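Chapter 4
Setting Up and Looking After a Hand-Held Demonstration Cell

In the previous chapter the reader was introduced to the Reda arm and to the way in which it repeats a movement that has first been shown to it by a person. The present chapter deals with the equipment used to show the movement. A demonstration cell of this kind has two parts: a sensor glove, which records what the fingers do, and a hand-held gripper with its own camera, which records the work from close to the object. Both must be set up with care if the recordings are to be of use.

After studying this chapter, the reader should be able to lay out a cell on an ordinary table, fit and check the glove, inspect the camera on the gripper, and keep a proper cell log.

4.1 The table and the cables

The table should stand firmly and should be covered with a plain cloth of one colour. A patterned cloth may confuse the tracking software. The height used throughout this book is 80 centimetres, and the operator should be able to stand at the table with the forearm level.

Power supplies and connector boxes are placed to one side of the working area. The glove cable is led down the same side, with enough slack for the operator to reach the far edge of the table. Spare cable should be gathered and tied before recording begins. A cable which crosses the working area must be moved.

4.2 Fitting the glove

The glove is put on before the marker cube is switched to active use in the software. Each fingertip must sit fully in its sleeve. The cube is fixed to the back of the hand and must not rock when the wrist is turned. The faces of the cube are wiped with a dry cloth, and any face with a scratched or lifting code is replaced.

The operator then takes hold of a small object and keeps it still while the finger readings are compared with those in the cell log.
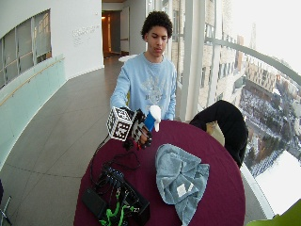 Figure 4.1 Operator wearing the sensor glove, with the marker cube on the back of the hand.

Where one finger gives a reading that drifts, the connector at the box is to be checked first, followed by the cable along its full length. The glove itself is opened only when both have been found sound. Mwajuma Shirima, in her workshop notes for the Breltau training centre, records a glove that was returned for repair twice before a loose connector was found.

4.3 The gripper camera

The camera on the gripper has a very wide lens and gives a round view. Straight beams and table edges therefore appear bent, and an object held close to the lens may fill much of the picture. These effects are normal and do not call for repair. Strong daylight from above can wash out part of the view, and the exposure should be set with the gripper held in its working position.
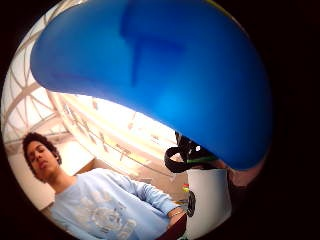 Figure 4.2 View from the gripper camera, with a blue object close to the lens.

The lens is cleaned with a soft cloth at the start of each session. The mounting screws are checked every 65 hours of use. If the camera has been removed for any purpose, the full calibration described in Section 4.5 must be repeated.

4.4 The cell log

A written log is kept beside every cell. Each entry gives the name of the operator, the fault or adjustment, and the part concerned. The following entry is taken from the log of the Vesunton cell:

16/10/2018. N. Obura. Index finger reading unsteady. Connector reseated, cable tied back. Test hold repeated 2 times, reading steady. Checked by O. Hennessy.

Students should note that the entry states what was done and how it was tested. An entry such as "glove repaired" is not acceptable.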